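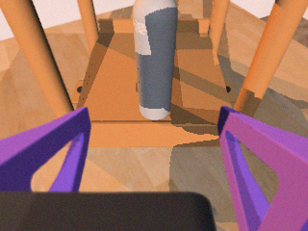
Stage lighting for musical theater, session four. Last time we looked at the first act of Gonis and how the songs carry the plot. Today we study how light tells the audience where to listen. Begin with the side light, which most students forget. When a lamp is placed low and to one side, every upright thing gets a bright side and a dark side, as on the bottle with the blue-gray label, a little lit on its left and darker along its right, with angled shadows across the orange boards. A singer's face behaves in the same way. If the dark side is turned to the audience during a quiet verse, they will hear less of the words, even when the sound is good.

Reading for this session: Killian Pichon, "Light and the Second Verse", pages 19 to 40. Please read also the short reply by Kieran Parsons. He does not agree with Pichon about follow spots, and I think he is right on this point.

1. The opening number
The opening of Bailly has 23 light cues in one song. This is many. Mark in your score where each cue falls: on the word, on the beat, or between the two. In the original production at the Evden they fell mostly before the beat, so the stage seemed to push the orchestra. 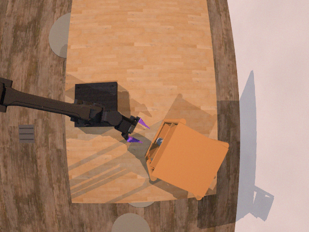
Compare this with the revival, where the same song was played with only two changes. The tempo is equal, but students usually tell me that the revival feels slower. Write down your own impression before we discuss it.

2. The ballad
In a ballad the change should be slow enough that the audience does not notice it. The fade in "Skevix by Night" starts at bar 19 and is finished only at the key change. Pichon calls this "the long breath". Parsons finds the term too poetic – he prefers simply "long fade", and in the exam you may use either.

3. Applause
After the last note, hold the light. A beginner goes to black too early and the applause becomes weak. How long to hold depends on the house. The Evden has 148 seats and there a short hold is enough.

For next session: choose one song of your own and prepare a cue sheet, one page, with bar numbers. Bring two copies. We will also finish the part on duets from last October's notes.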